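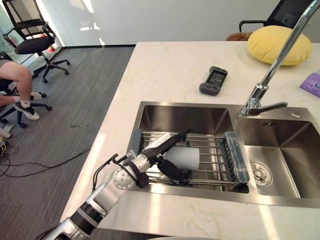 Why do cups come out of the dishwasher with a white film when the softener is full of salt?

A full salt tank only means there is salt in it. If the softener isn't drawing brine during regeneration, hard water goes straight through to the dishwasher and dries on the cups as mineral film. Test the water after the softener before changing anything on the dishwasher.

Ticket 826
Product: Lūse water softener, under-counter model, with Hallska dishwasher
Opened through: Plandatgate customer portal
Date opened: 26/04/2022
Status: Closed
Priority: Normal

Reported problem

Customer reports a chalky film on cups and glasses after every cycle. It is worse on the top rack. Plates show it less. The film comes off with vinegar but not with a dry towel. Customer has tried two brands of detergent, a higher dose, and the intensive program. None of these made a difference. The softener display shows the normal screen with no fault code. Salt level was topped up at the start of April and has not gone down.

First reply from support

Thank you for the details. The salt level not going down is the part we want to look at first. A softener that is working uses salt every time it regenerates. Please do the following and send us the results.

Fill a clean glass from the kitchen cold tap and test it with one of the strips from the Lūse starter kit. Wait for the color to settle before reading it. If the kit strips are past the date on the packet, any pool or aquarium hardness strip will do, but tell us which kind you used.

Then test a glass of water from a tap the softener does not feed. An outside tap is usually a good choice.

Please also wipe a small patch of the film with white vinegar. If it dissolves, it is mineral. If the glass still looks cloudy when clean and dry, the surface is etched and no cleaning will bring it back.

Customer update

Outside tap: 307 ppm. Kitchen cold tap: the same color on the strip, so also 307. The vinegar took the film off everything I tried except two old wine glasses, which stayed cloudy. I used the kit strips and they are in date.

I also took out the dishwasher filter and cleaned it. There was some grit but it was not blocked. Both spray arms turn freely and the holes are clear.

Reply from support

Those readings confirm that the softener is passing untreated water. The dishwasher is probably fine. Please leave its settings alone for now so that we are changing one thing at a time.

There are four common causes, and we suggest checking them in this order.

Bypass valve. Look at the valve where the pipes enter the softener. The arrow on the knob should point to SERVICE. These get knocked when things are stored in the same cabinet.

Salt bridge. Salt can form a hard crust across the tank with a hollow space under it. The tank looks full from above. Push a broom handle straight down, gently, near the middle. Loose salt gives way all the way down. If you hit a hard layer and then drop through it, you had a bridge.

Injector screen. A clogged screen stops the unit from drawing brine. Cleaning it means shutting off the water and relieving the pressure first, so please leave this one until we have gone through the steps with you.

Clock. After a power cut the unit keeps its settings but loses the time of day. It may then be trying to regenerate while water is being used, and it will skip the cycle if it detects flow.
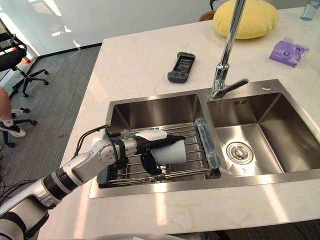
Whichever of these it is, the cups you have already washed will keep their film until it is removed. Soak them in one part white vinegar to three parts warm water, rinse, and let them drain on a rack before putting them away. Don't put vinegar in the softener itself or in the salt compartment of the dishwasher.

Customer update

Bypass was on SERVICE. Clock was correct. The broom handle stopped a little way down and then went through with a crunch. Underneath there was a gap and then water. I broke up the rest of the crust and scooped out the large pieces. There is a layer of gray sludge at the bottom of the tank. Should that come out too?

Reply from support

Yes. Scoop out the remaining salt, bail the water, and wipe the tank down with a damp cloth. No soap. Put back clean pellets to the halfway line only and add enough water to cover the bottom of the tank. Bridges form more easily in a tank that is kept full to the top, and in a damp cabinet. Fine table salt and mixed bags with rock salt also tend to cake, so stay with pellets.

When the tank is ready, start a manual regeneration. Hold the REGEN button for 3 seconds until the display changes. Don't use any water until the display goes back to the normal screen. If you can, do it overnight. Run the cold tap afterwards until the water is clear, then test again.

Customer update

Ran it last night. There was a salty taste in the water for a minute or so this morning and then it went away. The strip from the kitchen tap now reads 37 ppm. The outside tap is unchanged.

I ran the Hallska with the cups that had been soaked and they came out clear. One or two had water spots on the base. Is that the same problem?

Reply from support

A reading of 37 is within range for this model. Spots on the base are a drying issue. Water collects in the hollow under an upturned cup and stays there. Load cups at a slight angle if the rack allows it, and check the rinse aid setting. If you raised it while you had the film, move it back down one step at a time. The same goes for detergent. Soft water needs less, and using too much over a long period will etch glass in the way you have seen on the two wine glasses.

The Iltness descaler tablets you asked about in the portal are safe for the dishwasher. Run one with the machine empty, on the hottest program. There will be scale inside from the weeks of hard water, mostly on the heater and around the door seal. They must not go in the softener.

Please test the kitchen tap once more in a week. If the reading has gone up, reply to this ticket and we will go through the injector screen.

Customer update

Tested again, still 37. Salt level has dropped a little. Please close.

Closing note

Cause: salt bridge in brine tank. Tank cleaned, pellets replaced, manual regeneration run. No parts sent. Dishwasher not at fault. Customer advised to keep the tank at half and check for crusting when adding salt.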